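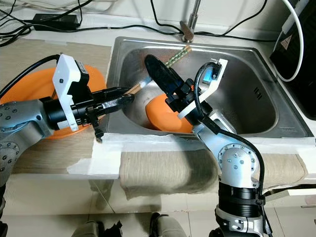

Flurnholm test kitchen, notebook
2023-06-21

Rye crispbread, sheet method, continued

Carrying on from the March notes, where we left it at "good flavor, breaks wrong." Zuvden want a cracker they can put under soft cheese and a piece they can stack in a tin, and what we had in March did the first and failed the second. The pieces curled at the corners and about one side of every sheet came out darker. Flavor was settled then and I have left it alone. Today was only dough thickness, docking, oven setting and cooling.

Flour is the dark rye from Hrubý, new sack opened this morning. It looks coarser than the last one. I rubbed some of each between my fingers and the new one has more bran you can feel. The label says the same grade. I kept back a jar from the old sack, labeled it, and put it on the shelf over the scales. Please don't bake with it.

Starter was fed last night and again early. It had domed and started to sink in the middle when I used it, later than I would like. Smell was sour apple, a little sharp. I went ahead.

Dough

Same formula as before: dark rye, a smaller part of wheat, starter, water, salt, caraway, a spoon of malt syrup, sunflower oil. The new flour drank more water. At the usual amount the dough was stiff and cracked at the edges when pressed, so I added water by the spoonful until it smeared and held a thumbprint. I weighed the bowl before and after and the number is on the card taped inside the cupboard door with the others.

Caraway went in half whole and half cracked. Whole seeds catch on the roller and leave little tears once the sheet gets thin. Cracked seeds don't tear but they give a stronger taste that comes up first and hides the rye. Half and half is still the best I have. I tried one small sheet with all the seed sifted on top and rolled in lightly at the end. Looked handsome, shed seeds all over the tray. No.

Rest was on the bench, covered, until the surface lost its shine. The dough is easier to roll after the rest but it also gets sticky again if you wait too long, and with this flour the window is shorter. Cut it into portions before resting next time. Cutting it afterward meant the last portion sat out while I rolled the first ones, and by the time I got to it I was using twice the dusting flour. Extra dusting flour shows up in the bake as pale patches that taste raw.

Rolling

All rolling was between sheets of baking paper with the guide strips on each side. The target is 2 mm. In March I was rolling by eye and I now think most of the trouble came from there. A sheet that felt even under the pin turned out thicker in the middle every time I put the calipers on it. With the strips it stays flat all the way across, apart from the very ends, where the pin drops off.

Trim the ends. They bake faster than everything else and they are what made the dark edge. The trimmings can go back into the next portion once, not twice. The second time through they toughen and the pieces bake up with a glassy look and hurt to bite.

I docked one set of sheets with the fork and one set with the spiked roller. Fork marks are deeper and further apart. The fork sheets puffed between the rows and the puffs went brown on top. The roller sheets stayed flat. If the roller isn't around, two passes with the fork at right angles come close enough.

Score before baking, all the way to the paper but not through it. Scoring after a partial bake was the March plan and it gave ragged edges and a lot of crumbs. I don't see a reason to go back to it.

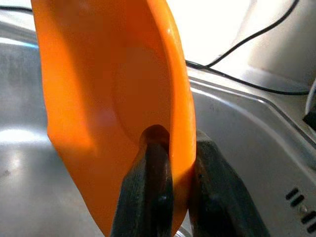
Oven

The Movum was on from early morning, so it had plenty of time to settle. Fan on low for everything below. The middle two shelves were used and the top one left alone, as it scorches.

First pair of sheets at 184 degrees. Color came quickly and the kitchen smelled right, then the corners went past brown while the centers were still bendy. I took them out, let them cool and ate a few. The corners were bitter. The centers snapped at first and were leathery by the time I had the next pair scored. These went in the staff tin with a note.

Second pair at 172 degrees for 20 minutes, trays swapped and turned halfway. Much better. The color was even from side to side, a little light for my taste, and the corners stayed down. They needed a drying stage afterward with the heat off and the door held open by the wooden spoon. I left them in until the oven felt just warm to the hand and they came out crisp all the way through. When I broke one from the center and one from the edge, the sound was the same.

Third pair at the same setting with a brush of water and malt syrup before going in, to get some of the color back. The color was very good. The surface stayed faintly tacky even after drying and two pieces stuck together when I stacked them. Zuvden's tin is going to be opened and shut all day in a warm room, so syrup on the outside is out. It could be worth trying plain water alone, or a little more syrup in the dough. One at a time.

Fourth pair repeated the second, with the trays not swapped, to see if we can get away without it. We can't. The back left corner of the lower shelf runs hot and the piece there was nearly the color of the first batch. Swapping stays in the method. I have written it on the oven card too.

Setting for now is the second pair's setting. Don't chase color by turning it up.

Cooling and storage

Sheets cool on the racks, whole, paper off. Break them along the scores only when cold. Warm ones bend first and then tear off the score line, and you end up with triangles.

The racks need space under them. One sheet cooled on a tray by mistake and its underside was soft at the center. It crisped up again with a short time in the low oven, so a batch that has gone soft can be rescued, at least on the same day. I don't know about later. There is a bag of it set aside in the dry store to find out.

Storage test set up this afternoon:

Tin with paper between layers, lid on, shelf away from the ovens.

Same kind of tin, no paper, same shelf.

Zip bag with the air pressed out.

Open bowl, next to the window. This one is just to see how bad it gets.

Everything is marked with the pair it came from. Whoever is in first, take one piece from each, break it and write down what you hear and what it feels like between the teeth. Words are fine. "Snaps," "cracks," "bends," "chews" has worked so far and I would keep to those.

Tasting

Tasted plain, then with salted butter, then with the soft goat cheese Zuvden left for us. Plain, the cracker is a bit austere. The sour from the starter comes late and hangs around. With butter it is very good, probably the best match. With the goat cheese the sourness doubles up and I started wanting something sweet on top. A thin slice of pear helped. Roasted beet helped more, but it bleeds into the cracker in no time.

Salt is slightly low. The coarse salt on top that we talked about would fix it for butter and spoil it for the cheese. I would raise the salt in the dough a touch and leave the top bare.

Bran from the new flour is noticeable. It gives a rougher bite and catches in the throat if the piece is dry. It may be that a longer soak softens it. Mixing the rye and water the night before and adding the rest in the morning is easy enough to do and costs no bench time.

Open points

Ask Hrubý if the milling changed between sacks. If it did, we need to know which one we are going to keep getting.

Overnight soak, half batch, against a straight half batch.

Old sack against new sack with nothing else changed. There is enough in the jar for one small sheet, so it has to be rolled properly the first time.

Size of the finished piece. Zuvden gave us the inside measurement of the tin, and at the present scoring there's a gap at one end where the pieces will slide and chip. Either a narrower piece and one more per row, or a longer one. I prefer narrower, it's easier to eat in two bites.

Guide strips: one has a nick near the end. Sand it or replace it. It leaves a ridge in the sheet.

Baking paper is down to the last roll.
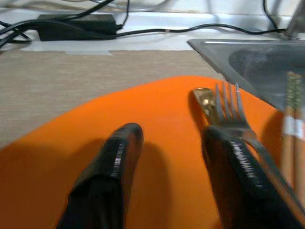 Dana Ostrow

Added later, same day. Checked the bowl by the window before leaving and the pieces bend already. The two tins and the bag all snap. Too early to tell the tins apart.

Starter fed and in the cool cupboard. Rye and water for the soaked half batch are mixed and covered on the lower shelf of the fridge, the tub with the blue tape. Leave out for an hour before adding the starter, it will be too cold otherwise.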